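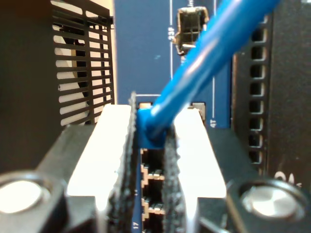

Drikstead Town Library -- Network and Local Records Team

3 min read

We use cookies to remember your font size. OK / Settings

Drudgate Shop Signs: read me first

Hi, and thanks for downloading this! It's a plain list of old shop signs from the Drudgate end of town, nearly 2,000 of them, typed up from street directories, rate books and a big pile of postcards. I started it because I wanted to know when the fish market became a shoe store (still not sure) and then it sort of grew.

What you get

There are three files. signs.csv is the main one, with a row for every sign. streets.csv gives old and new street names, and you'll want it, as Garrido Street changed its name twice and the directories took years to catch up. notes.txt is my own grumbling about handwriting. Read it or don't.

The columns in signs.csv

shop_name -- spelled the way the source spells it, mistakes and all
trade -- my own wording, so "grocer" covers a lot of ground
street_old -- the name in use at the time
first_seen, last_seen -- years, and only the years I found the shop in a source. A place could easily have opened earlier!
source -- a short code, explained at the bottom of notes.txt

Things to watch out for

Six of the directories are missing pages, mostly in the back half of the alphabet, so if you're counting wine sellers please go easy on the conclusions. Painted signs on the postcards are often half hidden by awnings, and where I guessed a letter I put it in square brackets. Corner shops sometimes show up twice, once for each street. I've merged the ones I caught.

I built the sheet in Lindodo and exported it from there, which does odd things to apostrophes. If you see a question mark in the middle of a name, that's probably what happened -- the next version (October, I hope) should fix it.

Using it

Go ahead and use it for anything you like, just mention where it came from. And if your family had a shop in Drudgate, please send me the name, even if you only half remember it!

Contact the team | © Drikstead Town Library | Back to top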